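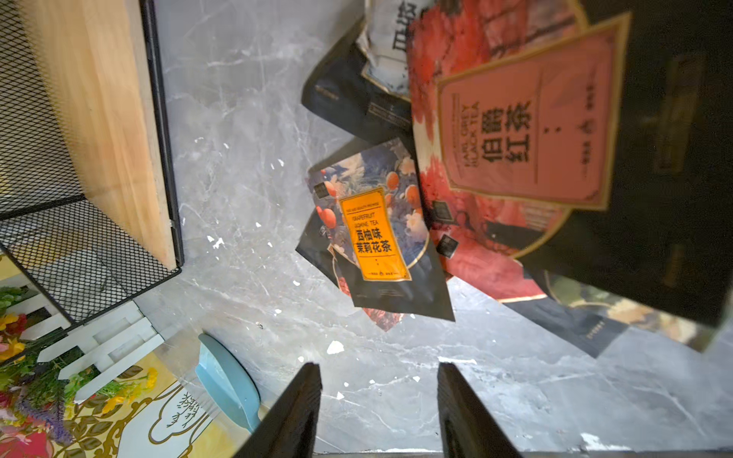 Tea packages on gray marble

How to keep tea fresh in a small kitchen

When I moved to Postness I had one cupboard and too many kinds of tea. After one winter half of them had no taste. Now I use this simple method.

1. Choose a cool place. The shelf over the stove is the worst, and the shelf near the window is not much better. My kettle heats to 212 degrees and the steam goes up into everything above it.

2. Keep tea away from coffee and spices. Black tea takes a strange smell in a few days. Green tea is faster.

3. After opening, fold the package two times and close it with a clip. If the paper is thin, put the whole package in a tin with a tight lid. I use the Telano tin, the small size.

4. Write the month of opening on the bottom. I write only "January" or "May" and it is enough.
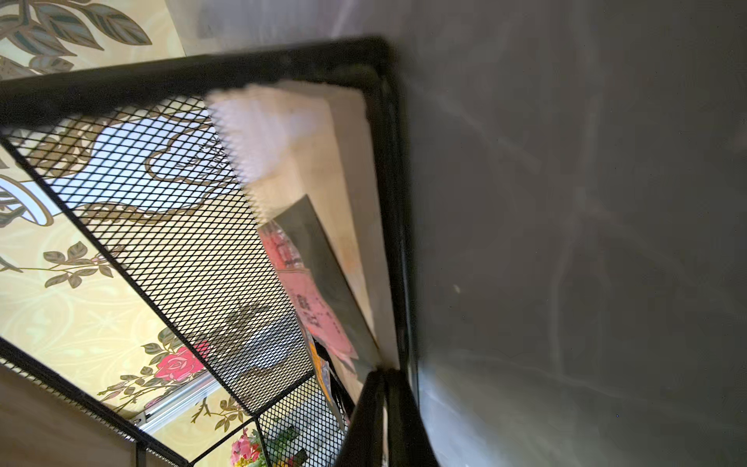
Black metal rack with mesh panels

5. If you use an open rack, put there only closed tins. Air and light pass easily through mesh, so paper packages should stay in the cupboard.

6. Fruit teas must be finished first. The oils lose their smell before the leaves do.

Wash the empty tins with hot water without soap, and dry them one full night before you fill them again.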